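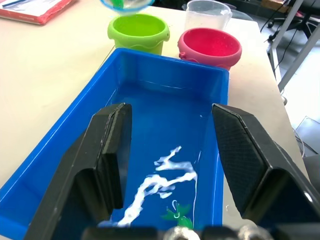 Water play bench notebook, Claeys room – September, entry 21, written up by whoever had the dry hands (me)

Started at 2:40 in the afternoon, later than I wanted, and I'm writing most of this with a towel on my lap. The plan for the month is still the same: get the Wotden water table activity down to something a family could set out at home with stuff they already own, and stop dragging the big trough out every time. So it's the blue tub now, the shallow one, with a couple of toy buckets and the plastic measuring cup behind it. I like it a lot better already. You can carry it full if you walk slowly (I did, twice, and only got one sock).

Water first. I put in 2433 ml, measured properly with the jug and then written on my wrist in pen, which is why this number survived and the first one from last time didn't. It makes a thin layer. I'd worried it was too thin, but for this tub I think I'd stay there and maybe go up by 200 ml next time to compare. Deeper water is nicer to scoop from, but you pay for it on the floor, and the Claeys room floor is not forgiving. Please, whoever sets up after me, level the table before you fill. I had a folded bit of card under one leg and it's still there, leave it!

Buckets. The lime-green one and the pinky-red one both live behind the tub for now, side by side. I went back and forth on this. In front is easier for small arms, but then everything gets tipped into laps. Behind means a reach over the water, and drips go back into the tub where they belong. The idea is one bucket for pouring and one for whatever gets caught. I had green for catching at first and then swapped, thinking green toys would be easier to see against pink. Not tested with any actual children yet, so take that as me talking to myself.

The glare is a nuisance. With all the overhead lights on, the bottom of the tub gets big white squiggles running through it and small things are harder to pick out. Try it with the window side lights only. I wrote the same thing in the Geltville notes last spring and then didn't do it, so I'm writing it again in bigger letters: WINDOW SIDE LIGHTS ONLY.

Then the fish. We have the swirly green ones with the enormous eyes, and I'm very fond of them. They float, they look startled all the time, and they give people something to aim for, which plain water doesn't. I'd like to write a scooping round and a pouring round and keep them separate on the card. When I tried to put both on one card at Uvitwood it ran to 367 words and my own eyes slid right off it. 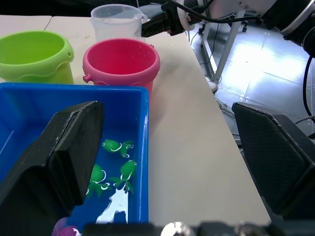
Fish in the blue tub, pink bucket and measuring jug behind.

Notes to self on the jug: the handle wants to point right, or everybody who's right-handed has to turn it first. It stood behind the pink bucket today and I'd bring it forward, maybe level with the buckets, so there's a clear path from tub to jug. Also the markings are faint. I could go over the 200 line with a paint pen, just that one, and leave the others alone. A fat line to pour up to is plenty for a four-year-old.

Pink bucket needs drying properly before it gets stacked. Last month I nested them damp and they stuck together so hard I had to run the outer one under the hot tap. Upside down on the rack, both of them, overnight.

Things I still want to try:
a smaller towel under the tub (the big one rucks up)
fish only, no other toys, for the first few minutes
pouring from the jug into the green bucket and back, no fish at all
a lower table, if the one from the hallway is free

Stopped a little after four. Tub to be emptied into the deep sink, please, the little one by the door drains like cold soup. If you pick this up before I'm back, start with the lights and then do the extra 200 ml, and write your number down somewhere better than your wrist.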